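4.2 Grasp selection on soft furniture

The planner receives a segmented point cloud and a list of grasp candidates, each with a score from the grasp network. In the Weltwood scenes we found that the top-scored candidate often could not be reached without the forearm passing through the backrest of the sofa. We therefore check each candidate against the full arm model before ranking. Candidates that fail the check are dropped, and the remaining ones are sorted by score minus a penalty for joint travel.
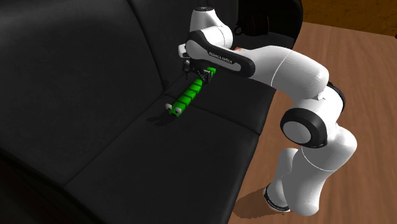 Figure 3. Simulated Franka Emika arm holding one end of a green segmented toy on a black sofa seat.

Long objects need one more rule. A grasp near one end leaves most of the length free, and the collision model has to account for that length during transport. We attach the object mesh to the hand link once the fingers close and replan from that state. The segments are treated as one rigid body — a simplification we return to in Section 6.

We ran 638 trials with this setup. The arm check rejected every candidate in 28 of them, and the planner then requested a new viewpoint. In 221 trials the grasp that was executed differed from the one the network ranked first. Dark upholstery caused a separate problem, as the depth noise model from Balaskas and Sarantis removes points on low-reflectance surfaces. We fill these gaps with a plane fit to the seat before the collision check is called.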